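Give the Planner Less to Do
Opinion, by Nidia Apaza

I have spent most of this year on grasping software, and I'm more excited about it than I was when I started. What got me there was a small change in our stack. We took work away from the planner.

Our old setup at Virkoris ran the way I was taught. Perception builds a model, the planner finds a full path through it, and the controller follows the path to the letter. It looks great in a viewer! But a path 197 points long is a promise about the future, and a thin piece of metal on a table doesn't care what you promised. One bad depth reading on a shiny surface and every point after it is wrong.

Now we plan 15 steps, run 3, and look again. Stollia, our little planning tool, got shorter by half (I still enjoy scrolling through what we deleted), and the interesting code moved into the loop that watches the fingers.

Cutlery is my favorite test for this. A fork is a mean little object: the head is curved, the handle is long, and steel throws highlights all over the place. Pinch it at the head and the weight sits far out to one side, so the software has to think about twist as well as grip.

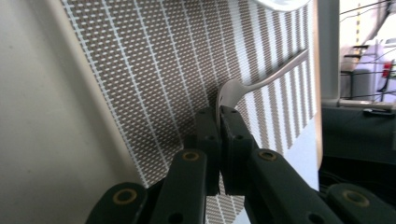 What I would like to see more of

Log viewers, please. I mean plain ones, where I can line up the finger command with the wrist view and drag back and forth until I see where the two stop agreeing. We wrote ours in December and I have opened it nearly every working day since. It has found more bugs than any change to the model.

I'd also love for people to publish their retry logic. Papers describe the policy in loving detail and then give the recovery behavior 2 lines, when that is where so much of the skill lives. How far do you back off? Do you open fully or halfway? When do you give up and ask for a new view? Ours is a messy table of cases, and I'd happily swap it for yours.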